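Call for Participants: User Evaluation of the Lullovum Tabletop Arm Kit

Posted January 13, 2026

Zastberg invites applications from adults who wish to take part in a paid evaluation of Lullovum, a tabletop robot arm kit intended for teaching laboratories and small workshops. The study will examine how readily people with no engineering background learn to guide the arm through ordinary household work, beginning with the handling of plates and a dish rack.
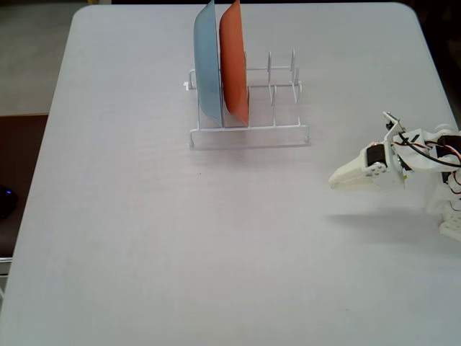 Applicants must be at least 18 years of age and able to sit at a table for the length of a session. Prior experience with robots is not required. Persons who have worked for a robotics manufacturer within the past two years are not eligible. The evaluation will accept 60 participants, each of whom will attend 9 sessions beginning in April. Participants will receive written instructions, a short period of supervised practice, and a set of tasks to complete at their own pace.
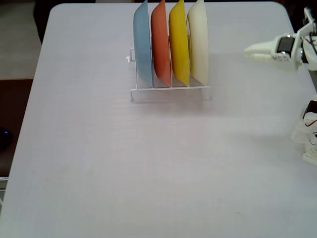

Four plates in the rack, with the gripper at right.

After each session, participants will fill out a questionnaire covering the clarity of the manual, the comfort of the controls, and any point at which they chose to stop. Comments on the setup guide, referred to in the study materials as the Hello booklet, are especially welcome. Participants may withdraw at any time and will be paid for all sessions attended.

Compensation is $600 for completion of the full series. Travel expenses are reimbursed separately on presentation of receipts.
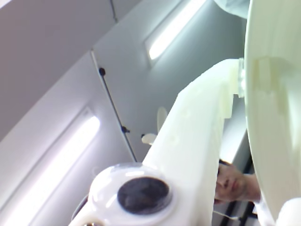 Safety and Supervision

A trained member of staff is present whenever an arm is powered. Long hair must be tied back, and loose jewelry must be removed before a session begins. Participants are asked to report any injury or fault to the supervisor at once. Video recorded during the sessions is stored by Zastberg and is used only for the evaluation of the kit.

How to Apply

Application forms are available from the study office in the Khan Building. Completed forms should be addressed to Freya Sedgwick, Study Coordinator. Questions on eligibility or accessibility may be directed to Arnar Thoroddsen at the same office. All applicants will be notified of the outcome in writing.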